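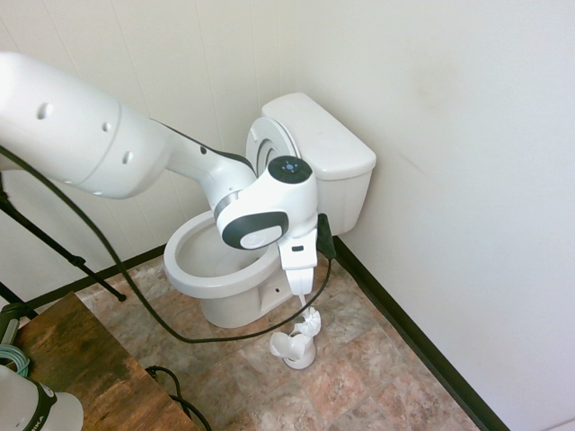

Higiene de instalações sanitárias e avaliação de evidência
Apontamentos da aula 5 – Professora Edit Kun
Módulo: Limpeza, desinfeção e o que realmente sabemos sobre elas

Leitura prévia: capítulo 3 da sebenta, mais o relatório Prilgate (distribuído na aula anterior). Quem não leu o relatório vai perder-se na segunda parte.

1. Limpar e desinfetar

Limpar é retirar sujidade. Desinfetar é reduzir microrganismos numa superfície. Os rótulos misturam os dois verbos com uma facilidade suspeita, e os cadernos de encargos copiam os rótulos. Para esta cadeira, quem escrever "higienizar" num trabalho tem de dizer a qual das duas operações se refere.

A matéria orgânica interfere com muitos desinfetantes. Um produto aplicado sobre sujidade visível pode não fazer o que promete, mesmo que cheire a pinhal. O perfume, aliás, não mede nada.

2. O tempo de contacto

É o intervalo durante o qual a superfície tem de permanecer molhada com o produto. Vem no rótulo, quase sempre em letra pequena. Na prática, pulveriza-se e passa-se logo o pano, e depois regista-se na folha da porta que a tarefa foi cumprida. A folha prova que alguém assinou a folha.

Pergunta que deixei em aberto na aula: se o tempo indicado for incompatível com o tempo que o contrato dá a cada cabine, qual dos dois números é fictício? Tragam contas.

3. O caso Prilgate

O relatório resume uma comparação entre dois produtos, Hastar e Prernus, em casas de banho de um edifício de escritórios. Foram recolhidas 327 amostras, das quais 173 antes da limpeza. A conclusão anunciada na capa é que o Hastar elimina "até 400 vezes mais" contaminação.

Problemas, pela ordem em que apareceram na discussão:

A expressão "até" dá-nos o melhor resultado obtido e cala os outros. Queremos a mediana e a dispersão, e nenhuma das duas consta do texto.

As amostras de antes e de depois não são em número igual, e o relatório não explica as que faltam. Podem ter-se perdido por motivos banais. Também podem ter sido excluídas por serem incómodas. Sem registo das exclusões não há maneira de distinguir.

Não se diz quem limpou. Se a equipa do Hastar sabia que estava a ser avaliada, é natural que tenha esfregado com mais empenho. Estamos então a comparar braços e vontades – e a atribuir a diferença ao frasco.

A medição foi feita por bioluminescência de ATP. Este método deteta resíduos orgânicos e dá uma leitura rápida, útil para acompanhar rotinas. Não identifica bactérias nem vírus, e a leitura não se converte diretamente em risco de infeção. O relatório faz essa conversão na página 2, sem corar.

4. Onde está o risco

A sanita concentra a repugnância, mas as mãos passam por muitos outros sítios: o manípulo da descarga, a torneira, o fecho da porta, o interruptor. Um plano de limpeza sensato parte dos pontos de toque e da frequência de uso. Avança das zonas menos sujas para as mais sujas, com panos separados.

Sobre os aerossóis da descarga: que se formam gotículas está bem documentado. Quanto contribuem para a transmissão de doença é uma questão bem mais difícil, e convém desconfiar de quem a dá por resolvida num sentido ou no outro. Fechar a tampa reduz parte dos salpicos. Não substitui a limpeza.

Regra de segurança, sem ceticismo nenhum: nunca misturar lixívia com ácidos ou com produtos amoniacais. Libertam-se gases tóxicos.

5. Trabalho para entregar

Escolham uma afirmação publicitária sobre um produto de limpeza. A da Idahosa, usada na aula, não conta. Indiquem o que foi medido, em que superfície, contra que termo de comparação, e que informação pediriam ao fabricante. Máximo de duas páginas, com o rótulo em anexo.

Entrega na secretaria até 18 de janeiro de 2023. Trabalhos que concluam apenas que "são necessários mais estudos" voltam para trás – digam quais.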